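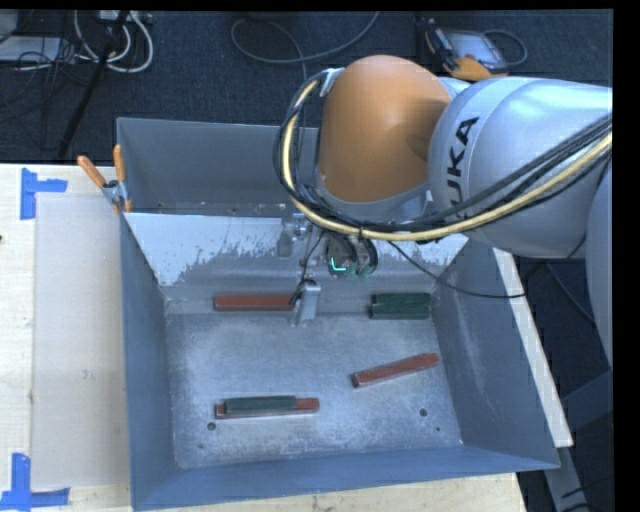
Robot arm over a metal bin, cables and all.

DEAD SPOT
a short story, posted Feb 28, 2020

The wifi died at the top of the stairs. Always the same stair. Third from the top, Saranya Varghese could stand with one foot down and have two bars and lift the other foot and have nothing.

She'd called Pelex. Pelex said it was the house.

"It's an old house," said the man at Pelex.

"It was old last year too."

Hold music. Then a dial tone. Fine.

So the mesh kit. Kudo, three white pucks in a box, 200 dollars on sale at the place in Candgate, and she drove out there on her lunch hour in the rain and ate a granola bar in the parking lot and drove back. Late. Her boss looked at the clock and didn't say anything, worse than saying something.

That night she plugged them in. Puck one by the modem, green light. Puck two in the hall, green light. Puck three in the back bedroom, her mother's room, where no one slept now. Orange. Blinking.

She moved it to the dresser. Orange. The windowsill. Orange. She held it over her head like an idiot.

Green.

She put it down. Orange.

"Oh come on."

The app wanted her to name the network. It had found one already, it said, would she like to join? She looked at the name a while.

pushpas house 411

Her mother's handwriting, if a network could have handwriting. No apostrophe, no capitals. 411 was the old apartment in Clolport, fourth floor, the one with the radiator that banged. Her mother hadn't lived there in nine years. Her mother hadn't lived anywhere since October.

Two bars.

Saranya sat on the bed. The bedspread still had the dent from the suitcase she'd packed for the hospital and then not needed. She got up and opened the closet. Coats. The good sari in its bag. Shoes in boxes, boxes on boxes, and way at the back on the floor a little light going. Blink blink. Blink.

The old router. Plugged into the outlet behind the shoe rack, the outlet Saranya didn't know was there. One antenna taped on. It was warm as a cat. It wasn't hooked up to anything, no cable, no internet, just sitting in the dark telling everybody its name.

She called Mrs. Dubey, no, she called her Pushpa Auntie, she had to stop doing that, they had the same first name, her mother and the woman across the street, and it had been a mess her whole life.

"Oh, that," said Pushpa Dubey. "She moved it with her from Clolport. She liked to see it come up on her phone."

"It doesn't do anything."

"I told her this."

"It's been fighting with my new one. For months it's been fighting with the upstairs, I think."

"I told her this also." A TV in the background, a crowd yelling about something. "She said when it came up she knew she was home. What do you want me to say, beta, she was your mother. Did you eat?"

"Yes."

"What?"

"A granola bar."

"I'm bringing rice."

Saranya hung up. She reached in past the shoes and got her fingers around the plug and stayed like that, cheek against a coat sleeve. Cardamom. Mothballs. Her knees hurt.

The app pinged. Placement failed, try another location.

She let go of teh plug. Took puck three downstairs, put it back in the box, found the receipt in her coat. There was a 600 dollar heating bill under it she'd been not opening and she didn't open it now either.

Then back up. Third stair from the top, one foot, other foot. She held out the phone.

pushpas house 411

The doorbell rang and she went down to get the rice.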